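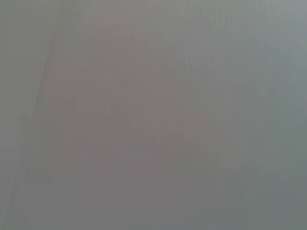

Someone writing in the comments asked whether a home arm really needs a camera at the wrist, and said a cheap webcam over the bench had served them fine for 200 tries or more.

Well, maybe! We started that way too, here in the Harkirau shed, and then the arm kept leaning over and hiding the very thing it was reaching for (you can guess how many evenings went into that). So Korero, as we call our build, got a little camera of its own, and I'm awfully fond of it. Gray and soft all over, with a darker mauve patch through the middle.

We're on bracket number 2 now, printed in January, and the cable finally has enough slack to let the wrist turn all the way. More pictures when the new gripper pads from Fudham are on!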